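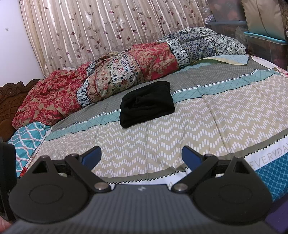 Automation at Work, session 7: folding, fetching and who does what
Handout, 16 Nov 2020

Okay, so last time we got stuck on the word "replace," and I promised I'd come back to it. Let's use housekeeping, my old job (two summers at a guesthouse, bad knees ever since).

Picking up a folded piece of cloth from a bed sounds like nothing. But the comforter underneath is soft too, it has creases of its own, and a busy pattern on top of that! You want the machine to take the bundle, leave the bedding alone and keep the folds. Any room attendant does it while thinking about lunch.

Now the people side. Please read the Brendari interviews before we meet. Stela Căpraru supervised 24 attendants there when the linen carts went automatic. Her crew walked less, which they loved, but the room quota crept up and the chatting in the corridor stopped. Veronica Dobre, same crew, got moved to "exceptions," meaning she spent her whole shift on whatever the carts couldn't handle. More skilled work, same pay. I have opinions about that and you'll hear them.

For discussion:
Who should decide what counts as an exception?
If a task gets faster, who gets the saved minutes?
What did Stela's crew know that never made it into the manual?

Write me 300 words on any one of these. Jirayu Sangkhawat has the spare copies of the reader.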